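White all over: do we believe it?
Speaker notes, Malou Baldursdóttir
Drargate home workshop evening, 1 February 2025

Start without the slides. Ask who has a white table, desk or worktop at home. Hands up. Ask who chose it and who inherited it. Leave the hands up a moment longer than is comfortable.

Say who I am, quickly. I fit out small workrooms and kitchens, I've been buying and wiping white surfaces for 14 years, and I have never been convinced by the case for them. I'll try to be fair tonight. Gunnlaugur Ragnarsson has the slot after me and he loves the stuff, so they'll get the other side.

The claims

Go through these slowly. People will have read all of them in the same magazines I have.

Claim one: white makes a small room bigger. Does it? It makes it lighter, I'll grant that, if there's any light to begin with. A north-facing box room with a white desk in it is a north-facing box room. I measured mine before and after and it was the same room.

Claim two: white is easier to keep clean. What people mean is that it's easier to see when it isn't. Those are two different things and the second one costs you your Saturdays. (Pause here, there's usually someone who wants to argue. Let them have one go and move on.)

Claim three: white is neutral. This is the one I came to talk about. The brochures lean on it hardest and I think it's plain wrong.

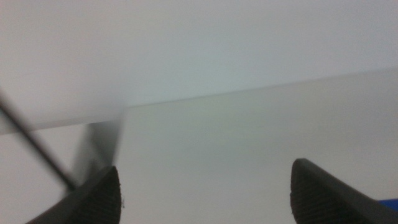
Neutral compared with what? Lay a sheet of printer paper on your white table when you get home. Then a white plate, then a white envelope. You'll have a blue one, a cream one and one that looks like old teeth, and you thought they were all the same until they touched. The table is one of them too. Once you've seen it you can't match anything to it without swearing.

Tell the Fallstead story. Keep it short this time.

Hafþór Lauritsen wanted a bench top for his sewing room in Fallstead. He'd ordered a Filtunar sample, liked it, paid £158 for the full board, and put it in next to a painted white sill. On the sample card the board was white. Beside the sill it was grey. He paid another £179 for a second board in what the shop called a warmer white, and then the sill was the one that looked grey. He has kept the second one. The first is in his shed with seed trays on it and does very well there.

I don't blame the board. I do blame a sample you can cover with your thumb.

The light question

Your eye does a lot of tidying up. You walk in, you know the table is white, so you see white. Stop and look at a pale surface for a full minute and it starts to shift on you. One end goes a bit yellow. The middle goes dull. Some of that is the surface, most of it I suspect is the lighting, and I don't think any of us can tell the two apart standing in a shop.

Next slide. Give them time to look before I talk.

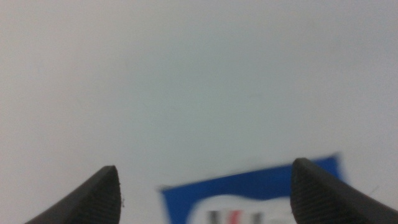 A single pale surface, a little warmer near the top left and cooler, faintly greenish-grey, in the centre and lower right.

Ask what they'd call it on a paint card. I've had "bone", "fridge" and "hospital" before now. Take three answers, no more. Then ask which part of it they'd be matching the walls to.

If someone says they can't see any green: fine. Don't press. The projector may well be killing it, and that rather makes my point for me.

Edges and working on it

A matte white top has one real virtue, which is that it doesn't throw glare back at you. I'd take matte over gloss any day for sewing, drawing or sorting small things. But I've never got on with cutting pale cloth or paper on it. You lose the edge. Mulugeta Tekleab does bookbinding on a white table and swears he has no trouble, so I went and watched him, and he was doing all his trimming on a dark green mat. I asked what the table was for, then. He said it was for the mat to go on.

Dark things, on the other hand, show up beautifully. Thread, crumbs, hair, pencil dust. If you work with dark materials you may be happier than I was. If you have a black cat, think again.

What I'd want before buying (say these, don't put them on the slide)

Get a sample at least as big as a tea tray. If they won't send one, ask to buy an offcut.

Lay it flat, at the height it will be used. Upright against a wall tells you what it looks like upright against a wall.

Look in the morning, then again with the lamps on.

Put your own white things on it.

Spill some tea and go out.

Ask what the surface is made of, and ask again if the answer is "premium". The Cartwright leaflet I've got with me uses "pure" five different ways and never says what the top layer is. Pass it round. I want it back.

Questions likely to come up

Would I ever fit a white top? Yes, I have done, many times, when the client wants one. I'd just like them to want it with a big sample in their hands.

What have I got at home? Beech. It's stained and I'm not offering it as a model.

Is pale grey any better? Shows less, matches less. Ask me again in September, I've got 2 pieces under test in the utility room.

Sólveig is keeping time. When she stands up, stop and hand over to Gunnlaugur.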